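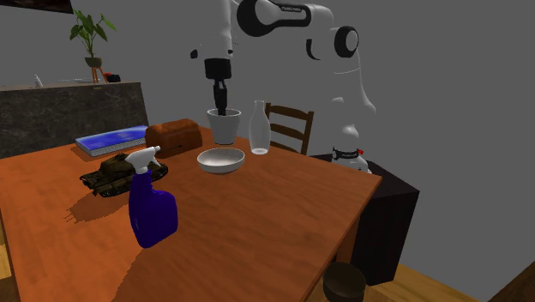 Briltow Demonstration Group
Minutes of the May meeting

Last updated: Sunday, 8 p.m.

The meeting opened a few minutes late while the sound was sorted out for those joining from home, and it was good to have so many people on the call after a quiet spring. The minutes of the previous meeting were accepted with one correction: the tabletop set is stored under Neda and not under Shehu, as we had written. Thank you to the member who caught it, and who has been very patient with us about folder names over the past months.

Where we stand

The collection now holds 2569 accepted demonstrations in simulation, all of them driven by hand by members of the group. Everyone was pleased with this, and a kind word was said for the people who have been putting in evening sessions, which are long and a bit lonely when the chat goes quiet. The Neda tabletop room is still the one most people choose to work in, and it was agreed that it has become a comfortable place to learn the controls. New drivers will keep starting there.

Somebody asked whether rejected runs are being kept. They are, in a separate folder, and they stay there until the training side tells us they have no use for them. Please do not tidy them away, however untidy they look.

Cup and bowl

Most of the discussion went to the cup and bowl task. The white cup is picked up from above with the fingers pointing straight down into it, carried over to the white bowl and set down beside it. The trouble is in the word "beside". Some drivers have been placing the cup on the near side, some on the far side, and a few have been resting it on the rim of the bowl and calling that finished. There was a friendly but fairly lengthy exchange about this – one member felt that the variety was healthy and that a learner ought to see all of it, and another felt that the written instruction should mean one thing or we should write two instructions. We settled on two. "Beside the bowl" will mean on the table and clear of the rim, on any side the driver likes. "In the bowl" will be its own task with its own set of runs, and the rim placements will be looked through again and moved or rejected one by one.

It was also agreed that drivers should stop over the bowl for a moment before lowering. Several of us have got into the habit of one long swooping motion, which feels lovely to do but leaves the learner with very little to go on at the point where it matters. A short pause with the cup held just above the table is plenty. Please don't hang there while you answer the door, as those stretches have to be trimmed by hand.

Objects on the table

We talked for a while about clutter. The blue spray bottle stands well forward, and in some layouts the arm has to come across it. A member suggested taking it out for beginners. After some back and forth it was decided to leave it where it is, along with the toy tank, and to ask new drivers to do their first 10 runs slowly. Knocking something over is a rejected run and no shame in it.

The clear glass bottle came up again, as it does most months. It stands just behind the bowl, and with the chair showing through the glass it is easy to misjudge when you are steering by the main view alone. Drivers are asked to check the side view before they lower anything near it.

There was a question about the brown item next to the blue book, which has been labeled "bread" in some notes and "box" in others. The labels need to match before any instruction mentions it. The person looking after the Shehu object list will look up the original entry and report back, and until then please leave it out of the written instructions.

Replay on Irnero

The Irnero replay tool was updated since we last met and most members like it. Playback no longer drifts toward the end of longer runs. Two people reported that the gripper is shown open for a moment at the start of each replay even when the run begins with the cup already held. The recorded data seems to be fine, but a note will be sent to the tool's maintainers all the same, with sample runs attached.

Sessions

It was proposed that sessions be kept to 20 minutes at a stretch, with a proper break after. Quality does slip when people are tired – the reviewers can see it in the wobbles – and the proposal was agreed warmly by everyone present.

To do before next time

Rewrite the cup and bowl instructions as two tasks and post them in the Neda folder.
Go back through the rim placements (8 members have offered to share these).
Settle the label for the brown item.
Write to Irnero about the gripper display.
Update the welcome sheet with the new session length and the reminder about side views.

Any other business

A member asked if we might try a second room with the table turned the other way. There was plenty of interest, and it will be first on the list next month. The meeting closed with thanks to the reviewers, and a few people stayed on afterward to practice the pause over the bowl.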